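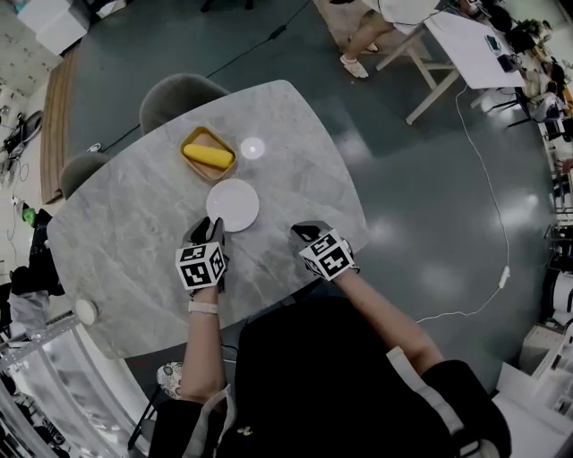 The cup was never the problem

I have been putting off writing this, partly from embarrassment and partly because Milagros Gallardo told me I would go on too long (she is usually right, and I've made tea in preparation). But there was a breakage at Stullomley one Friday, and I think we drew the wrong lesson from it for weeks.

Our task was table clearing. A person wearing the gloves and marker cubes picks up a plate, a cup, a corn cob in its tray, and puts them down again somewhere sensible, and the recordings go off to teach the Trernine arm to do the same. We had 1,051 recordings of it by then and were all feeling rather pleased with ourselves. Then the arm reached for a plate, closed its fingers a little short, and carried on exactly as though it had hold of the thing. It swept across the table at full speed and took a cup over the edge, with Sibel Değirmenci standing well inside its reach, holding a clipboard. She wasn't hurt. She did say a word in Turkish that she has declined to translate.

The report we wrote blamed the cup. It had been set too near the rim of the table, so we made a rule about keeping cups away from rims, and everybody nodded and went home. I nodded as well, I'm sorry to say.

Now, I have nothing against tidy tables! But people put cups near edges. My mother does it, I do it, and any kitchen this arm is ever let into will have one teetering by the sink. If a machine is only safe when the crockery has been arranged for its comfort, then I don't think we should be calling it safe.

When Meng, who looks after our logs, went back through the run, the fault was plain enough. The marker on one cube had been misread in a batch of recordings, and the hand position came out 4 centimetres away from where the hand had been. The arm had learned to stop short. Worse, it had no check at all for whether its fingers had closed on anything, and the slow-down zone had been switched off that morning to save time on resets. I switched it off. I'd like that written down somewhere other than a log.

So my view, for what it's worth, is that the zone should be wired so that none of us can turn it off from a keyboard, however late the afternoon is getting. Skernwood, our sister site, already does it with a key, and they grumble about the key constantly, and I have come round to thinking the grumbling is a fair price. The grip check went in last month. We are still arguing about the key.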